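Gronari 2-Arm Bench Kit -- laundry folding, small shop jobs
Sold by Wostavska. In stock, ships Thursday.

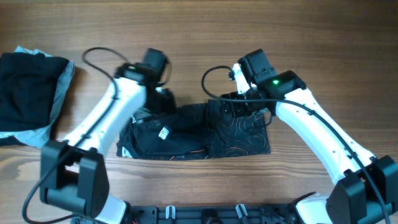 Can it do your washing yet? Sort of. Folding, yes, if somebody sorts first and the shirts go down flat. Fitted sheets, no. Socks, don't bother.

What you get
Two white arms, black base plate, two grippers, cables, power supply. Clamps not included -- any decent pair from the hardware store will do.

Reach: 40 cm per arm
Setup: 3 hours the first time, less after that
Warranty: 23 months, parts only. Gripper fingers count as wear items

Good at
T-shirts, tea towels, jeans once they're warmed up to your table hieght. Prints and dark colours are fine under even light. Black on a black bench is not.

Not there yet
Buttons. Hangers. Anything inside out. On the shop floor it'll bag parts and stack trays but it's slow, so don't plan a shift around it. Boris Murín ran one at our Udach counter all February and still folded the hoodies himself.

Before you order
Needs a solid table, no wobble. Keep the cable loops clear of the elbows. Older Frandsen plates don't fit, the slots are diferent.

Spare fingers and cable clips sold seperately. Questions about colour of base plate -- black only, sorry. Anything technical goes to Čestmír Jurčo at the service desk, mornings are best.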